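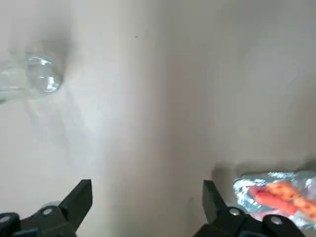 Slide 1. Clear plastic bottle lying on its side on a pale surface.

Clear Bottles in Shared Work Areas: Handling, Placement and Return
Speaker notes, Fallberg site briefing, 20 September 2021

Opening

Welcome attendees and confirm that everyone has the printed handout. State that the session covers transparent plastic bottles only. Glass containers and metal flasks are addressed in the Evangelista handling guide, and questions on those items should be held until the end.

Leave the first slide up during the opening remarks. Ask attendees to look at the rounded end of the bottle for a moment before continuing. The highlights on the curved plastic are bright, while the pale surface shows faintly through the body. On a light worktop, a clear bottle is identified largely by its highlights and its shadow. Staff clearing a bench at the end of a shift may pass over it for that reason.

Slide 2. Scope of the review

The Didov facilities review was carried out in May and covered 3 work areas. Reviewers recorded 124 bottles left on worktops after closing. Of these, 12 were lying on their sides. The review did not record contents, and the figures should not be used to draw conclusions about spills. If asked, refer the question to the facilities office.

Slide 3. Placement

Read the placement rule in full: "Bottles in use shall stand upright, with the cap closed, inside the marked area of the worktop."

Explain that the rule applies to bottles of every size, including those brought from home. A bottle on its side can roll when the worktop is bumped, and a round body needs very little slope to start moving. Benches in the Firnex wing are older and not all of them are level. Work orders for leveling have been submitted, and no completion date should be promised in this session.

Pause here for questions on the marked areas. Several departments have asked for larger ones. Requests are to be sent in writing by the department head.

Slide 4. Worktop color

The current worktops are light in color, which makes dust and small specks easy to find during cleaning. Clear plastic is harder to pick out against them. The site will trial a dark mat in the marked area of each bench. Show the sample mat and pass it to the front row. Please make sure it is returned before the close of the session.

Slide 5. End of shift

Staff are to check the full length of the worktop, including the corners and the space next to the wall. Bottles that carry a name go to the shelf by the door. Unlabeled bottles go to the return bin, whether or not they are full. Cleaning staff are not expected to open or empty any container.

Note for presenter: the handout still shows the bin in its former location. The correct location is beside the supply closet. Announce the correction twice.

Closing

Collect the sign-in sheets and the sample mat. Remaining time may be used for questions on glass and metal containers. Written comments on the mat trial should be sent to the facilities office.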